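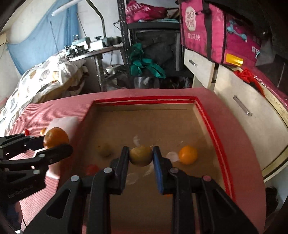 Small citrus over the tray, one orange on the floor of it.

Jondilden Sorting Tray and Mat - review
24 December 2025

I bought the Jondilden set in May for sorting small fruit at the table, and I expected very little. The pitch is that a shallow tray keeps round things from wandering. Any baking pan does that.

The tray is cardboard with a red edge. It looks cheerful enough, but I wouldn't let anything juicy near it. The walls are low, and a big orange takes up more room than you'd think.
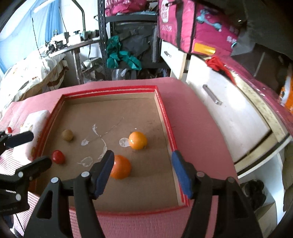

Glue smudges on the cardboard floor, pink mat underneath.

Glue on the floor of a tray bothers me, even if it only spoils the looks. The store page boasts 2,038 ratings, and I'd like to know how many were written after a month of use.

The foam mat is the better half. The ridges give small stuff a bit of grip - blueberries and cherry tomatoes included - though crumbs settle into them too and wiping takes patience. I'd buy the mat alone. As a set, no.

Score: 2 out of 5

900 shares | 3 comments

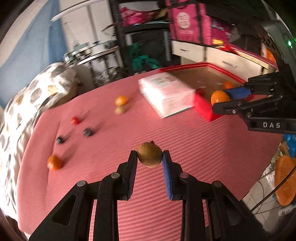 A wooden tray would fix most of this, and Hitard sells one. I haven't tried it.

Comments
falcao_kitchen: Mine bowed in the middle by summer.
plumjar: Does the mat come in gray?
tt88: Harsh. Ours is fine.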